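How much should I tidy before checking out of a holiday let?

Posted by marlowe_jt in Travel and Stays

We're having four nights in a rented flat in May, booked through Brellia, and the listing charges an 80 pound cleaning fee. The welcome notes also ask us to strip the beds, run the dishwasher and take out the rubbish by 10. I don't mind helping, but what am I paying for? My mum says leave it spotless, my partner says leave it all.

Griet Boersma
Hello! I cleaned lets and small hotels for years, so I do have feelings on this (sorry in advance for the length). The fee pays for the laundry, the bathroom and the proper going-over, and a good cleaner would much prefer to do those her own way. Please don't make the beds up again, bless you, as we only have to pull them apart to see what's been slept in. A rumpled duvet never bothered me in the least. Litter on the carpet did, though, as every little bit has to be picked up before the hoover comes out.
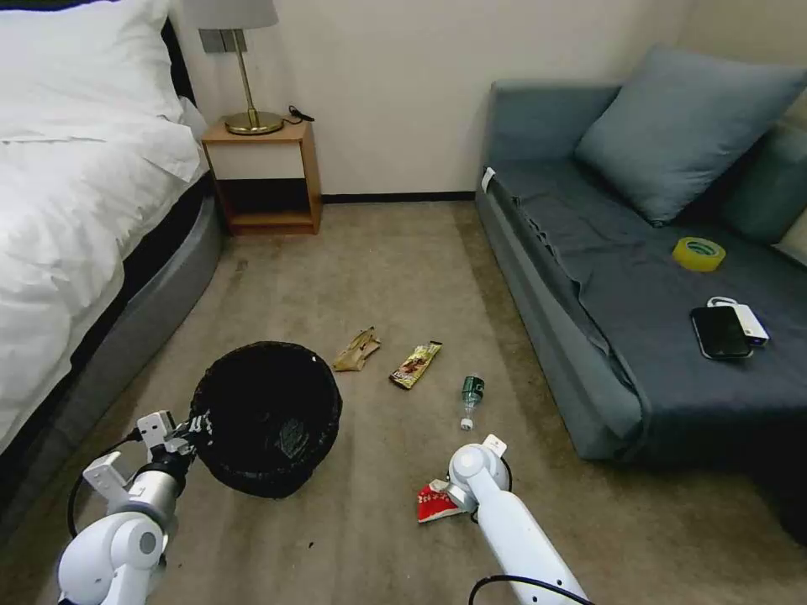

What I'd do on the last morning:

Rubbish: go round each room with one bag, bedrooms too, and look down beside the bed.

Kitchen: wash up or set the dishwasher going, and empty the fridge of anything opened.

Towels: all in the bath or shower, in a heap is fine.

Beds: strip them if the notes ask, otherwise leave them be.

Twenty minutes between two of you, with time for a cup of tea after. Have a lovely break!

pennywhistle96
Check the booking terms, mine had a charge for leaving bins full.

tobes_k
I just leave it. Never had a bad review yet.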